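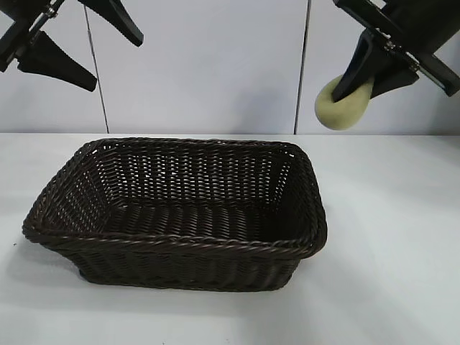 Stavton Bus Trials is a set of daily records from battery buses running on three town routes. It covers energy use, charging and time in service. The lost property table is small and was added late, after drivers asked for it; its item notes are short free text, along the lines of "dark brown woven basket, rectangular, rounded corners", and have not been tidied up. Everything else comes straight from the depot system at Gisovside.

What is in it

trips.csv – one row per completed trip, with route, start time, distance and energy used
charging.csv – one row per charging session, with start and end level
vehicles.csv – one row per bus, 24 in all
lost_property.csv – route, weekday and item note

Units

Distance is in kilometres and energy in kilowatt-hours. Charge levels are percentages. Times are local and use the 24-hour clock.

Known problems

Trips on the Nustby route have no heating figures before December. The meters were fitted to those buses later than the rest.

Charging sessions that stopped at exactly 90 per cent were ended by the depot limit, so don't read them as faults. Sessions under two minutes are usually a plug being reseated – we left them in.

Sunday trips on the Mabula route were worked by diesel buses for part of the trial and are missing from trips.csv.

Loading

The files are plain CSV in UTF-8 with a header row. Bus numbers start with a zero, so read that column as text. If memory is short, trips.csv can be read in blocks of 4000 rows.

Changes

1.2 – lost property table added
1.1 – duplicate charging sessions removed
1.0 – first release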